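Home | Archives | Threads | Subscribe | Log in

Search this list Go Advanced search

Subject: Re: budget for the kitchen bench, round two
From: Rosalba Grasso
Nov 17, 2022

Hi all,

Nadine wrote:
> Before I sign anything I want to know why we need two arms and not one.
> The Orier quote is 962 per gripper and the Covus one is 526. Can't we
> get the cheap ones and see how far we get in the sim first?
> Nadine Haddad

Fair questions! I've spent the week in the simulated kitchen, so let me answer with that open next to me. The sink job is the one Istumbridge cares about, so that's where I'd put the money. Small, lumpy food is the hard part (plates just lie there and behave).

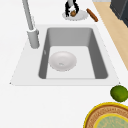

So on grippers, I'd go with Orier for the pair and skip the Covus. I know, I know, it's almost double. But the Covus fingers come in one length only, and I really don't want to be ordering adapters in January. If we get the pair on one order, shipping is 300 flat, which helps a bit.

As for one arm or two, we have a sink in the middle and stuff on all sides of it, and I'd like to have a second hand coming in from another direction without parking the first one. 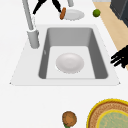
One gripper over the sink by the plate, the other coming in from the right.

I also want to keep 1,000 aside for the counter mock-up. Greco can cut us a top with a real sink in it, and they'd leave the far side open so we can stand chairs there, same as in the sim. Please don't trim this line, it's the one we always trim and then regret!
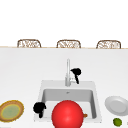 What I'd leave for later

Force sensors, the second workstation, and the fancy lighting. Dishes we can buy anywhere, and I'd get spares. Food props I'd keep simple: a lime, a bread roll, something long and thin. 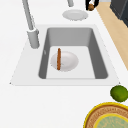 Plate in the basin with the long piece lying across it, second plate behind the sink.

Nadine, if you're okay with the Orier pair I'll ask them to hold the price.

Rosalba

Comments (3)

benchrat: +1 on the mock-up money. We cut ours and ended up taping a dishpan to a desk.

Nadine H.: OK on the pair. Still want to see the shipping in writing.

tomatovine: Does Greco do the faucet too or is that separate?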